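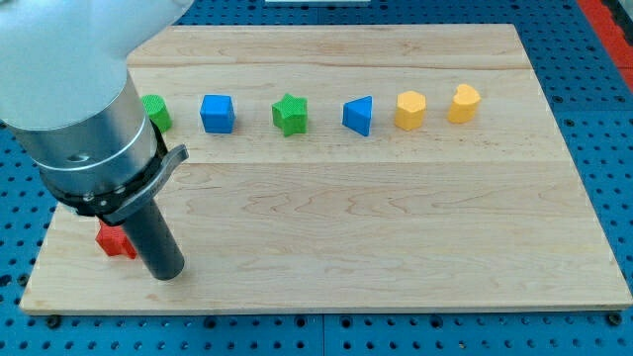

おもちゃ貸出室Hundent、形のブロックと木の板の貸し出しを4月に開始

Branden会館の二階にあるおもちゃ貸出室Hundentは、色のついた形のブロックと木の板の組み合わせ「Yen」の貸し出しを、4月から始めます。2022年3月の運営会議で決まりました。申し込みの受付は、貸出室の窓口ですでに始まっています。

「Yen」は、円柱、立方体、星などの形をしたブロックを、明るい色の四角い木の板の上に並べて遊ぶものです。緑の円柱のとなりに青い立方体、そのとなりに緑の星、というように一列に並べることもできますし、赤い星だけを列から離して、手前に置くこともできます。決まった並べ方はありません。箱の中に説明の紙が一枚入っていますが、そこにも「正しい順番」という言葉は書かれていません。

ブロックの表面には細かい模様があります。円柱と星の表面には網のような線が入っていて、目で見てもわかりますし、指で触ってもわかります。貸出室では以前から、色だけで区別するおもちゃは使いにくいという意見が利用者の家庭から寄せられていました。形と手触りの両方で区別できるものを探していたところ、板を作っているGommont工房から提案があり、今回の組み合わせになりました。

貸出室の担当であるAgata Messinaさんは、準備に冬の間ずっと時間を使いました。最初の試作品では、板がもう少し小さかったそうです。

「小さい板では、一列に並べると、もう場所がありません。子どもは並べた後で、ひとつを取って別の所に置きたくなります。その時に置く場所がないと、列をこわすしかないのです。こわすのも楽しいですが、毎回こわすのは少し残念です。それで板を大きくしてほしいと工房にお願いしました」

工房は二回目の試作で板の奥行きを広げました。列の手前に空いた場所ができたので、遊んでいる途中のブロックをそこに置いておくことができます。Messinaさんはこの場所を「待つところ」と呼んでいて、貸出室の子どもたちも同じ言い方をするようになりました。

板の角をどうするかについても、話し合いがありました。工房は最初、角を大きく丸くする案を出しましたが、貸出室は棚に立てて保管するため、丸すぎると倒れやすくなります。結局、板の形は四角のまま、手が当たる部分のやすりがけを一回増やすことになりました。この作業のために、納品は予定より二週間おくれました。

用意するのは10組です。一組ごとに布の袋に入れ、袋には番号をつけます。板は袋に入りませんので、同じ番号の札をひもで結びます。返却の時に板と袋の番号が違っていても、大きな問題ではありませんが、窓口で確認に時間がかかります。できるだけ同じ番号のまま返してください、ということです。

貸出室には現在、88世帯が登録しています。昨年度の貸し出しは全部で2,647件で、いちばん多かったのは木の電車とその線路でした。二番目は磁石のついた板、三番目は布の人形です。積み木の仲間は四番目で、貸し出しの数は多いのですが、戻ってくるまでの期間が長いという特徴があります。返却の日が来ても延長を希望する家庭が多く、順番を待つ家庭から「いつ借りられますか」という問い合わせが続いていました。

そのため「Yen」については、延長は一回までとします。貸出期間は二週間、延長をした場合は合わせて四週間です。次に待っている家庭がない場合でも、いったん窓口に持ってきてください。ブロックを拭いて、数と傷を確認してから、もう一度借りることができます。

登録している家庭の利用料は無料です。新しく登録する場合は、年会費として1,000円が必要になります。年会費は今までと同じで、変更はありません。登録には住所を確認できるものを一つ持ってきてください。会館の図書カードをすでに持っている人は、カードを見せるだけで登録できます。

ブロックをなくした場合についても、決まりが作られました。一つなくしても弁償の必要はありませんが、必ず窓口に知らせてください。Gommont工房が同じ形と色のものを追加で届ける約束になっています。届くまでの間、その組は一つ足りないまま貸し出されることがあります。袋の中に「星がひとつお休みです」などと書いた小さな紙が入っていたら、そういう意味です。

二階の部屋では、貸し出しの開始より先に、試しに遊ぶことができる机が用意されました。穴がたくさん並んだ青い台で、その上に木の板をのせて使います。もともとは工具をかける道具として売られている種類の板を、台の表面に使ったものです。色がはっきりしているので、上にのせた木の板の形がよく見え、小さい子どもでも板の端がどこかわかりやすいと、見学に来た保護者の一人が話していました。

三歳の子どもと来ていた別の保護者は、「家では床で遊ばせていますが、床だとブロックがすぐに家具の下に入ってしまいます。板があると、ここで遊ぶのだということが子どもにもわかるようです。うちの子は同じ形のものを集めるより、色を交ぜて並べるのが好きで、順番を変えるとおこられました」と感想を話しました。

一方で、板が重いという声もありました。貸出室から駅までは歩いて十五分かかり、途中に坂もあります。ベビーカーを押しながら板を持って帰るのは大変です。Messinaさんはこの点について、ブロックだけを借りることも認める方針だと説明しました。

「板がなくても遊べます。食卓でも、お盆の上でもかまいません。私の家では、古いパン切り用の板の上で試しました。少しせまかったですが、よく遊べました。板は次の時に、車で来る日に借りてくださればよいと思います」

板だけを先に返すこともできます。その場合は、ひもについている札を外さないようにしてください。

手入れの方法は次のとおりです。ブロックは、かたくしぼった布で拭いてください。表面の線の間に汚れが入った時は、やわらかい歯ブラシを使うと取れます。板は水につけないでください。飲み物をこぼした場合はすぐに拭いて、立てて、日の当たらない所でかわかします。絵の具やクレヨンがついた場合は、無理に落とそうとしないで、そのまま返してください。工房がやすりをかけて直します。

対象の年齢は三歳からです。それより小さい子どもが使う時は、大人が必ずそばにいてください。

貸し出しが始まる週には、二階の部屋で並べ方の会が開かれます。時間は午前十時から正午までで、予約は必要ありません。会では、一人が作った列を別の人が短い時間だけ見て、その後で布をかけ、同じ列をとなりの板の上に作る遊びを行います。大人の参加も歓迎します。試しに職員どうしで行った時には、緑の円柱と緑の星の場所をまちがえる人が多かったそうです。色が同じなので、間に青い立方体があっても、どちらが左だったか迷うのだとMessinaさんは話していました。

目を閉じて、触った形の名前を言う遊びも予定されています。こちらは外国語を話す家庭の子どもも参加しやすいように、いくつかの言葉で形の名前を書いた表を壁にはります。表に自分の家の言葉がない場合は、当日に書き足すことができますので、職員に声をかけてください。Messinaさん自身も、子どもの時に覚えた言い方をイタリア語の欄に書きました。

Gommont工房からは、板を作った職人が午前中だけ参加します。板の木目の見方や、家にある木のおもちゃの小さな傷の直し方について質問ができます。直してほしいおもちゃを持ってきてもかまいませんが、一家庭に一つまでです。塗装がはがれたものは、その場では直せません。

会の間も、窓口での通常の貸し出しと返却は続けます。ただし二階の廊下がせまくなりますので、ベビーカーは一階の入口の右側に置いてください。会館の駐車場は四台分しかありません。近くに住んでいる人は、できるだけ歩いて来てくださいとのことです。

申し込みは、窓口にある用紙に名前、登録番号、希望する週を書いて出します。電話での申し込みは受け付けていません。希望が多い週は抽選になり、結果は二階の掲示板に番号だけで発表されます。抽選に外れた家庭は、次の週の希望をもう一度書かなくても、自動的に待つ順番に入ります。希望を取り消す時だけ、窓口に連絡してください。

なお、これまで貸し出していた古い積み木の三箱は、「Yen」の開始と同時に貸し出しを終わり、二階の部屋の中だけで使うおもちゃになります。箱のふたがこわれているものが一つあり、今は輪ゴムで止めています。古い積み木を現在借りている家庭は、3月の最後の開室日までに返却してください。

おもちゃ貸出室Hundent
場所　Branden会館二階
開室時間　午前十時から午後四時まで（正午から一時間は窓口を閉めます）
申し込み　窓口の用紙のみ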